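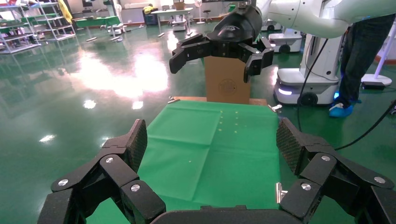

Two arms, one table – what are your cell rules?

Posted in: Safety and Good Practice
14 Mar 2022

weldu_wrangler wrote:
Hi all! I've been asked to write the house rules for our two-arm benches and I'm having way more fun with it than I expected. Box handling, grippers on both arms, people walking past on the same floor. My draft so far:

1. Cloth clipped at the far corners before either arm is enabled.
2. Cables checked through the full reach of the arm, including whatever hangs down to the floor.
3. Shoe covers on for anyone stepping onto the coated floor.
4. One person holds the stop button and does nothing else.
5. Fingers open and clear of the box before anyone reaches in.

What have I missed? I'd love to keep it to a single page.

ollcombe_ian wrote:
Good list. I'd move 4 to the top. We had 11 rules at Ollcombe and the stop button was number nine, so guess which one the new starters forgot. Also put a speed on it. Ours is 100 mm/s whenever a person is inside the tape, and that's just our own figure, so do your own risk assessment before you copy it.

Hanna Pietrzak wrote:
Love seeing this written down! My one grumble is rule 1. A clip is a hard metal thing at the edge of the workspace and I've seen a fingertip pad chewed up on one. We went over to a mat with a grippy underside and no clips at all. If you do keep them, add them to the collision model – both arms, please, as people always do one and forget the other.

weldu_wrangler wrote:
Oh, good point about the collision model, that's going in. I'm keeping the clips though. A cloth that creeps a few centimetres over a shift is worse for us than a clip that stays where I put it.

Wondimu Mekonnen wrote:
I'll disagree with both of you a bit, in a friendly way. The box is what I'd write the rule for. Cardboard changes every time you handle it. Flaps tear, edges go ragged, and then the planner is working from a tidy rectangle that doesn't exist any more.
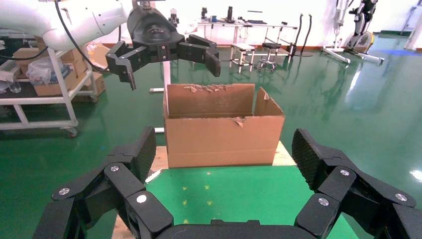

So at Draritz we have a retirement rule. If a flap is torn or a rim has gone fuzzy, whoever is on the bench decides before the next run whether that box is still in the test, and writes it in the log. Torn ones are brilliant for practising on, by the way! Just don't mix their results in with the clean ones. We went back over 121 runs in May and 36 of them had no note on box condition, so we couldn't compare them with anything.

ollcombe_ian wrote:
Isn't that a data rule, though? I'd keep it off the safety page. Two pages, two colours of paper.

Wondimu Mekonnen wrote:
A loose flap catching on a finger is both, in my book. But I can live with two pages if they hang side by side.

Hanna Pietrzak wrote:
Side by side gets my vote. And laminate them, Gredis has a cheap A3 laminator that has survived our workshop so far.

weldu_wrangler wrote:
This is great, thank you! Stop button goes to number one, clips go in the model for both arms, box condition gets its own sheet. I'll post the new version once our safety rep has been at it with the red pen.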